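4.2 Where people keep their household records

We had expected, perhaps a little naively, that most families would do their bills and letters at a proper desk. Of the 1,828 households that answered our August survey, 1,159 named the table they also eat at, and many wrote kindly and at length about how the paperwork gets pushed aside before supper and comes back out once the dishes are done (Figure 2).
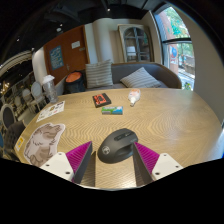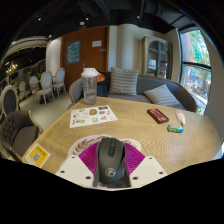

Figure 2. A computer mouse at a wooden table.

Ilse Hendriks, reading an early draft, wrote back that we had made the shared table sound like a hardship, and that in her own interviews people were fond of it and would have turned down a desk if offered one. We took this to heart and went through the written answers again. A good many did speak of company: a child doing homework nearby, someone to ask about a gas bill. The Visser diary study, in which each household kept notes for 90 days, leans the same way, though its families were older than ours and we would not want to press the likeness too far. We come back to the matter of storage in Section 4.3.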